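Notebook, bench 2, sorting cell
2024-01-05

Purpose of today: get the house rules for the block task written down properly so that two people scoring the same run give the same score. We have been arguing about this since the rig moved to this table. The old rule sheet fits on half a page and was written for trays with walls. A line drawn on a whiteboard is a different thing and the sheet does not cover it.

Task as it stands: blocks on the board, one closed region drawn in marker, arm told to place a named block inside the region. Afterward somebody marks pass or fail. The trouble is all in the word "inside."

Went back through the log first. There are 2407 runs in it since we started keeping one. I pulled out everything with a usable final still, which left 2273. Halfdan and I then each scored the same set of 31 from that pile without talking. We disagreed on 4. All 4 were blocks on the line. That settles what needs fixing. The scoring of clear cases is fine and I don't want to touch it.

What the old sheet says, copied here because the paper is getting hard to read:

Block must be in the region at the end of the run.
Block must be upright.
Operator does not touch the board.

Halfdan reads "in the region" as the center of the bottom face being inside. I had been reading it as the whole bottom face. Neither is written anywhere. The Vuda write-up that we took the task from says "placed within," and gives no drawing. I checked the appendix too. Nothing.

Rules as agreed this morning, draft:

1. A block counts as inside when its whole bottom face is inside the inner edge of the line. Touching the line is scored as "on line," and that is its own column. It is not a pass. It is not lumped in with fail either, as a block on the line and a block on the other side of the board are different problems and we were losing that.

2. Score only with the gripper open and clear of the block. If any part of the gripper is over the block in the view, the run has not ended and the still can't be used for a score. Half the trouble with "on line" comes from people scoring a still while the fingers are hiding part of the block.

3. Blocks that were not named in the instruction are scored as well. They get "moved" or "not moved." A run that puts the right block in place and knocks another one over the line should not look clean in the table.

4. The line is redrawn when there is a gap anyone can see from the operator's chair. A thin stretch is allowed if both people scoring can agree where the edge runs. Hand-drawn shapes are fine and should stay hand-drawn.

5. Stray marks on the board get wiped before a new batch. If they are left in, they are noted in the batch header with where they are. No wiping in the middle of a batch, so that all the runs in one batch have the same board.

6. Nobody reaches over the board while the arm is enabled. Hand on the stop, eyes on the arm, and say "clear" out loud before enabling. This was already the practice but it was never on the sheet, and new people only learn what is on the sheet.

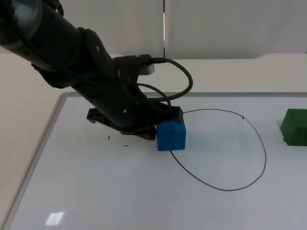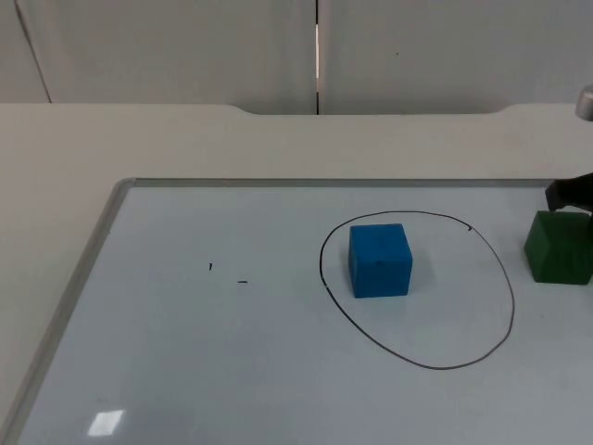

Block task, blue cube and green block with the drawn oval. Top: cube at the left edge of the line, gripper over it. Bottom: cube inside the line, gripper at the green block.

Went through both of these with Halfdan using the draft. On the top one I would have written "on line" and moved on. Under rule 2 it gets no score for the cube, because the fingers cover part of the top of it and the gripper has not cleared. Halfdan agreed right away, which is more than the old sheet ever got us.

The bottom one is where the draft needed work. The cube is fine: inside, nothing over it. But the gripper is just over the green block or touching it, I can't tell which from this view, and the green block is outside the line. So is this the end of anything? As rule 2 was written, the cube could be scored from this view, and the green one could not. Halfdan's point is that a still gets one status, and a run that is still going should not have any block scored from it. I think he is right. Partial scores would turn into a third thing to argue over.

Changed rule 2 to read: no score for any block until the gripper is clear of every block in the view. Both of these stills are now "run open" and get no score.

Also on rule 4. There is a break on the left side of the oval where the marker thins out in the bottom view. It is small. We both put the edge in the same place when asked separately, so it stays under the new wording. If the cube had been sitting at that spot it would be a different conversation. Wrote in the margin of the sheet: check the line at the place where the block is, before anywhere else.

On rule 5, the two short strokes on the left half of the board are in both views. They go in the header as "two strokes, left half, outside region." The oval also has a small mark at the upper right. Halfdan wanted it wiped. I said leave it until the batch is closed, per our own rule, and put it in the header with the others.

Glare. There is a bright patch at the lower left of the board from the overhead light. It is away from the oval, so no effect on scoring today, but if someone draws the region further left it will sit right on the line. Added as a setup item: before drawing, look at the camera view and keep the region off the bright patch. I don't want to start moving lights.

Framing. The green block is cut off at the right edge of the view in both. That is a problem for rule 3, as "moved" or "not moved" needs the whole block. Proposed rule 7:

7. At the start of a run every block is fully in the camera view, with a hand's width of board showing on all sides. If a block ends up partly out of view, it is scored "not visible" and the run is kept.

Halfdan thinks a hand's width is too loose for a written rule. He would like a printed border. I said a printed border on the board is one more line for people to confuse with the region. Left open. Using a hand's width until one of us has something better.

Compared the draft against the two outside documents we have on the shelf. The Fasotov checklist is mostly about the arm and has nothing on scoring, though its enable sequence matches ours closely enough that I copied the order of the steps into rule 6. The Stillus guide does have a part on boundary cases. It scores by block center, as Halfdan did. If we ever send them results we will have to score both ways. Added a column to the sheet for "center inside, yes/no" so we won't have to go back through the stills twice. Takes a second per run to fill in.

Yousafzai bench asked for a copy of whatever we end up with. Told them it is a draft and the numbering may change.

Rescored the 4 disagreements with the new wording, separately again. Three came out the same for both of us, all "on line." On the last one I had "on line" and Halfdan had "run open." Looked at it together and he is right, there is a finger over the back corner that I missed. So the wording holds and I need to look harder.

To do:

Type up rules 1 to 7 and tape the sheet next to the stop button. Throw out the old one, including the copy in the drawer.

Add the three new columns: on line, center inside, run open.

Score another set of 31 with someone who was not in the room today. If we just use Halfdan and me again we will agree because we talked about it.

Buy a marker with a wider tip. Thin line is nice for judging the edge but it breaks up too easily.

Decide about old runs. I am against rescoring all of them. Suggest we mark the change in the log and report old and new scores in separate tables. Halfdan to think it over.

Look at the whole sheet again in April, or earlier if the region shape changes. Stop button test done before closing up, works from both sides of the table.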